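Preslow Classic Motors — Online Listings Support
Ticket status: Resolved
Opened: Thursday, June 2, 2022
Requested by: Viola Fiore, Trevside showroom
Assigned to: Osvaldo Orlandini

Issue reported
The requester states that three cars marked as sold continue to appear as available on the public site. Buyers have called the showroom about a 1971 coupe that was sold in November. Saved-search emails also list the car as new.

Step 1. Confirm the status in the stock record
All three records show "Sold" with a sale date. No change was made.

Step 2. Compare the stock record with the public feed
The feed had not accepted updates from Trevside. Two of the three cars shared a stock number with older listings, and the import stopped at the first duplicate. The showroom was asked to hold any new listings until the import could be run again.

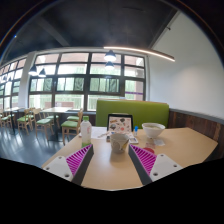 Step 3. Correct the duplicate stock numbers
Renzo Bortolotti issued new numbers for the older listings. The import then ran to the end — 100 records, no errors.

Step 4. Clear the saved-search queue
Five alert emails were waiting to go out with the old details. These were deleted before sending.

Resolution
The three cars now display as sold, and the inquiry button has been removed from each page. The requester confirmed the change by phone. Showrooms should not reuse a stock number, even when the earlier car has left inventory. A request to block duplicates at entry has been passed to Divya D'Souza and remains open.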